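Software corner: the animation package that wouldn't go quietly

Regular readers will remember that in November we moved the newsletter's cartoon mascot, a badger of limited range, over to Revomden. It is a desktop animation program from a firm called Ellero, and it makes the badger's mouth open when you talk. That was the whole of our requirement. The installer had grander ideas and put 3,257 files on the office machine, most of them hats.

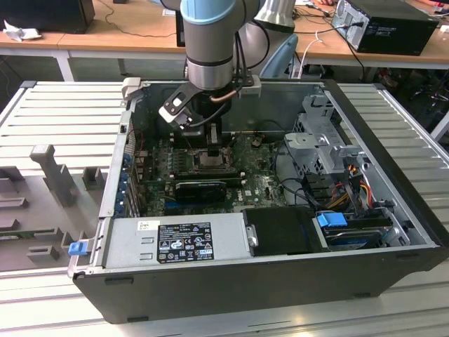
Kwon wrote in to say that the hats can be left out if you choose the custom install, and that the tick box is on the second screen, in grey, under the licence text. We have looked. It is there, in a grey so pale it could pass for good manners.

Armed with this, we set about removing the lot and starting again. The uninstaller took away the program and left 1,582 files behind, along with a desktop shortcut that opened a window asking whether we would like to buy more hats. If you plan to do the same, export your puppets first. Revomden keeps them in the same folder as its own leftovers, and a badger is easily lost in there.

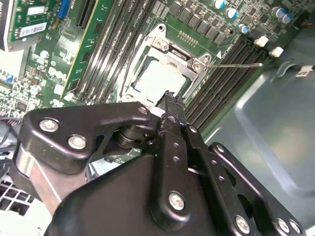 Does the offline installer need a licence key? It asks for one the first time you open the program, and after that it leaves you alone until the next major version.

The second attempt went better. Without the extras, Revomden starts before the kettle boils, and the lip sync is decent as long as you speak like a newsreader. Mumblers get a badger who seems to be chewing toffee – which some of our contributors felt was an improvement. Export is still slow, and the progress bar likes a long rest at the halfway mark.
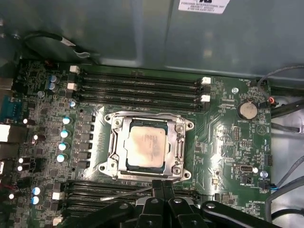 Stidbridge plug-in: worth having?

Stidbridge is a small add-on that passes your finished puppet straight to a video editor. It has 2 settings, on and off, and we got on well with both. The catch is that it must be installed after Revomden and never before, a fact recorded only in the release notes for a version you can no longer download.

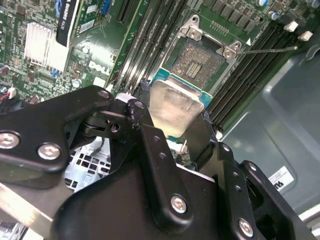 Get the order wrong and the menu entry shows up but does nothing when clicked, so you will spend a pleasant evening blaming your mouse. Remove both, put Revomden back, then add Stidbridge and restart. The badger returns next issue, hatless.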